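Nidoria - texture pack and level data for the Moffat engine

Nidoria is a small puzzle and adventure game about a market town on a river. You walk, you trade food with the neighbors, and in the evening you cook. In this repository you find the textures, the item tables and the level files. The code of the game is kept in another repository, named Plemis.

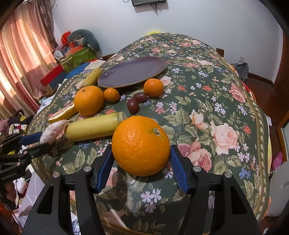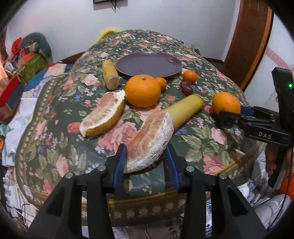 Version 28 of the pack has 266 textures, and most of them are for the indoor levels. All files are PNG, and the names are in lower case with no spaces. The cloth set is the largest one. It holds dark green patterns with pink roses and small white flowers, like the fabric under the orange, and every pattern has a separate border tile for the edges. Please do not scale the border tiles, they must stay at the original size or the corners will not meet.

Item tables
The file items.csv has one row for each item. Numbers from 2000 are fruit and vegetables, numbers from 3000 are dishes and tools. If you add an item, take the next free number and do not use an old one again - saved games still point to it.

Known problems
The night version of the Lornstead level loads slowly on older phones. The plate item has no shadow when it stands on a cloth tile.

How to install
Copy the folder "pack" into the data folder of the game and start the game again. The old pack can stay where it is.

Questions and corrections go to Nermina Stoyanova, by the issue page. I read it every Friday.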